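Textiles 103: Care and Handling
Handout 2, Printed Lightweights
Instructor: Felicidad Panganiban

Last session covered plain weaves and how to read a care label. This handout covers printed lightweight fabrics. Bring it on Tuesday along with your swatch book and a spray bottle.

Lightweight prints show creases more than heavier cloth does. A fold that has been pressed under other fabric for a month may need steam before you can cut. Shake the piece out and hang it over a rail first. If the creases stay, use a cool iron on the wrong side with a press cloth, and test a corner before you do the rest.
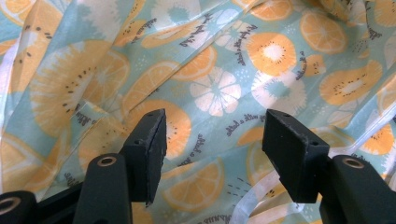 Before laying out a pattern, find the repeat. Pick one motif and look along the length of the cloth until the same motif comes back in the same position, then do the same across the width. The measurement has to be taken flat. With a fruit print such as the kiwi and citrus slices on pale aqua, bunched folds hide parts of the motifs and pull others together, and any reading you take will come up short. Small lettering in a print helps, as it shows you which way is up. Write both measurements in your swatch book.

Thin fabrics may let the table color through. Put white paper underneath when you check for flaws or compare shades.

For storage, roll on a tube with the print facing in. Amado Pascual has tubes in the supply room.

Homework
Read the Bañez chapter on print repeats.
Measure the repeat on 2 prints from home and note the direction of each.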